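From: Bence Tóth
To: handheld-demos list
Date: 18 March 2019
Subject: Re: Doscombe table set, ready to train?

Smaranda Lazăr wrote:
> We have 336 demos from the round table now, all by hand with
> the gripper. Relu thinks that is plenty for the tidying task.
> Any objections before we hand it to Traden?

A few, yes. I went through 23 of them last night and I don't share Relu's cheer. The person holding the gripper knows what a medicine box is and which way it wants to be held. The arm will get the pictures and the path of the hand, and none of that.

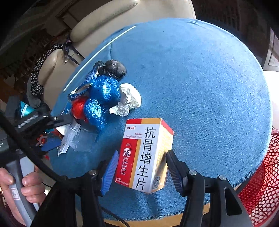

My other worry is the cloth. It gives under the fingers, and a person eases off without thinking. Do we record any force at all? In December Hiu-tung said it was coming and I have heard nothing more.

What I'd like settled before anyone trains:

1. Blur. Clips where the bottle smears as the hand swings over need a rule. Keep them or drop them, but not whatever Romo's script feels like. 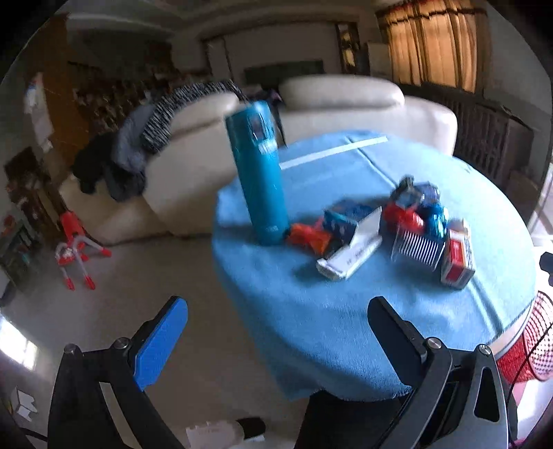

2. Failed grasps. I found 5 cut short with no label. Were they fumbles? If so, put them back in and say so.

3. A remote-control set on the real arm, same table, even a small one. Sânziana has asked for this twice. Until I see the two side by side I won't believe the hand-held numbers.

Bence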